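February, mailing proof file, second pass. Started 8:15 a.m., still at it after lunch

Good day on this one! I've now been through all 24 closed refund claims in the Gotstead storage room looking at one thing only: if the IRS had said "we never got it," what would we have had to show? I expected dull work and instead I've filled most of a legal pad. Writing it up while I still remember which folder was which.

Background, for whoever picks this up after me. Bodadell is the live matter. Refund claim, amended return, paper filed. The client says it went out before the deadline. The government says there is no record of it arriving. So before we get anywhere near the merits (which I like a lot, by the way – the basis argument is better than it looked in the first memo) we have to win a fight over an envelope.

**The statute, short form**

Section 7502 is really two rules and I keep having to pull them apart:

1. Document arrives, but late. Postmark date counts as the filing date, if the postmark is on time, the address is right and the postage was paid.
2. Document never arrives, or they say it didn't. Registered mail is prima facie evidence of delivery. The regulation brings in certified mail with a postmarked sender's receipt, and the designated private delivery services.

Bodadell is a type 2 problem. I wrote that at the top of the pad and underlined it, since half the cases in my first stack were type 1 and I had been reading them as if they helped. They don't help, or only for the bits on address and postage.

The regulation then goes further and says that, short of direct proof of actual delivery, those methods are the only way to establish prima facie evidence of delivery. The older argument is the common-law mailbox rule: you prove by testimony and circumstances that it was properly mailed, and the court presumes it got there. The circuits don't agree on whether that argument survives next to the statute, and the regulation has not ended the disagreement. Where our taxpayer would sue matters enormously, and we have more than one possible forum. Need a proper venue note before anybody gets attached to a theory. I'd love to write it.

**What we have in Bodadell**

- certified mail receipt, with a tracking number, no postmark on it
- office copy of the amended return, signed
- cover letter, dated
- postage log page, one line, initials only
- nothing printed from the tracking site at the time

The blank receipt is the sore spot. The clerk at the counter stamps the receipt if you hand the piece over and ask. Drop the same envelope in the outgoing bin and you get a sticker with a number on it and no date from anyone but yourself. The regulation talks about the sender's receipt being postmarked by the postal employee, so a receipt that was never stamped leaves us short on the safe route.

Where I got excited is the tracking number. If there is any acceptance scan or delivery scan against that number, we may be able to argue direct proof of actual delivery and step around the whole exclusive-means question. The online lookup is long dead for a mailing this old, but I want to find out what can still be requested, from whom, and in what form. Also ask the client whether anybody took a screenshot. People take screenshots of the strangest things and forget.

Also open: did the green return card ever come back? The client says no. The receipt suggests one was paid for. Find out.

**What the closed files showed**

I sorted them into three piles as I went. Pile one, we could have proved mailing with paper alone. Pile two, we could have proved it with paper plus somebody's testimony. Pile three, we'd have been hoping. I'm not going to put the split in here until I've rechecked the middle pile (I was generous in the morning and stingy after lunch, so it needs one even reading).

Wakavier is the model. Lovely file! Stamped receipt, the return card stapled behind it, a one-page mailing memo written the same day saying what was in the envelope, which address was used and where that address came from. It's 34 pages all in and I could try the mailing question off it tomorrow with no witness at all. The memo is the part I want to copy. A stamped receipt proves an envelope went, and the next question on cross is what was in the envelope. Wakavier answers that before it gets asked.

Arboleda is the other kind. Two claims, two tax years, same client, mailed the same afternoon, two certified numbers. Both receipts are stamped. But neither receipt says which year it belongs to, and the copies of the claims don't carry the numbers. The claims were both received, so it never mattered. If one had gone missing we'd have had perfect evidence that something was mailed and no way of saying which something.

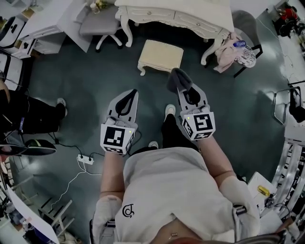

So, the labeling fix, straight from Arboleda. Every item that goes out gets its certified number written on the face of the document itself, first page, top right, before it's copied, so the office copy carries it too. A folder note saying "these two went together" is no good once the folder gets taken apart for scanning. I want the identification sitting on the piece, the way each of those two grippers has its own white cube with the black codes printed right on it, so that you could mix up the two claims and still sort them out. Two claims, two numbers, each number on its own claim and on its own receipt. Then the mailing memo lists both. It costs maybe a minute per envelope and it would have turned Arboleda from a pile two into a pile one.

**Meter marks**

Side trip, but useful. Several of the closed files rely on our own postage meter date. For type 1 problems a private meter mark can work: the date has to be timely and the thing has to arrive within the normal time for mail sent from the same place on the last day. If it comes in later than that, you have to show it really was mailed on time, and that the delay was in the mail, and what caused the delay. And if the envelope carries both our mark and a US postmark, the US postmark wins and ours is ignored.

For type 2 problems the meter mark gets us basically nothing under the regulation. It might be a nice supporting fact under the common-law rule in a friendly circuit. I'd stop treating it as proof of anything on deadline day.

**Lookback check (do this before celebrating)**

Winning the envelope may still not win the money, and I nearly skipped this. A timely claim gets you in the door, then the lookback caps what can be refunded. If the claim was filed inside the 3-year window, the cap is the tax paid during that period plus any extension of time for filing the return. Withholding and estimated payments are treated as paid on the original due date. Bodadell had an extension, so it should come out fine on my sketch, but the sketch uses the client's date for the original return and I haven't seen a transcript. Order the transcript. Until it comes, nobody should tell the client we're looking at 100 percent of the overpayment.

Separate wrinkle that turned up in one closed file: a late original return that doubles as the refund claim. The regulation has a specific fix there, so that the postmark date can count for the lookback even though the return itself was late. Not our facts, but it's such a good little provision and it has saved at least one client in that room. Tabbed it in blue.

**Draft mailing memo, version 2**

Version 1 was too long, people would have skipped it. Trying:

- Client, form, tax year
- Certified number (also written on first page of document)
- What's in the envelope, page count
- Address used, and source (instructions for that form, checked same day)
- Postage paid at counter: yes / no
- Receipt stamped with legible date: yes / no. If no, go back
- Who sealed it, who carried it
- Tracking printout in file, two dates: acceptance and delivery
- Return card back

"Who carried it" may look fussy. In the friendly circuits it's the whole case, though, and a person who wrote one line at 4:40 in the afternoon makes a far better witness than one being asked to remember years afterward. I'd also like the person to write out their name. The initials in the Bodadell log could belong to either of two people who worked there that spring, and one of them has moved.

E-filing gets rid of most of this where the form and year allow it – the electronic postmark has its own rule – and I'd make that the default with paper as the exception that needs a reason in the file. Plenty of our older years still have to go on paper.

**Next**

- Tracking record request for Bodadell. Find out the right office first, don't send it blind
- Transcript order
- Ask client: return card, screenshots, who used those initials
- Venue note, both forums, with the mailbox rule position in each. I've put my name down for it
- Reread pile two, all in one sitting
- Check whether the address on the Bodadell cover letter matches the instructions for that year. The street line looks right but the zip is hard to read on our copy and I don't want to guess at it

Stopped at 5:30. Wakavier file is on my desk, not back in storage, in case anybody goes looking for it.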